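6.4 Gripper closes without command (fault 1234)

If the hand-held gripper closes by itself, the Heltico controller shows fault 1234 and stops the recording. Do the following steps in this order.

1. Release the trigger and keep your fingers away from the jaws.
2. Switch off the gripper. Wait 20 seconds.
3. Check the full length of the cable for cuts and sharp bends.

CAUTION: Long hair and loose sleeves can be pulled into the jaws. Tie the hair back before you lift the tool.

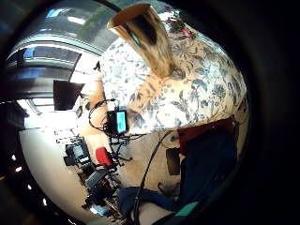

Fig. 6-3. View from the gripper camera. Long hair hangs near the lens; cables loop behind the monitor.

4. Lay the cable so that it does not pull on the connector. Keep it free of other equipment.
5. Switch on the gripper and open and close it 50 times with nothing in the jaws.

Note: If the fault returns during step 5, do not use the tool again. Send it to Dratska service together with the fault log.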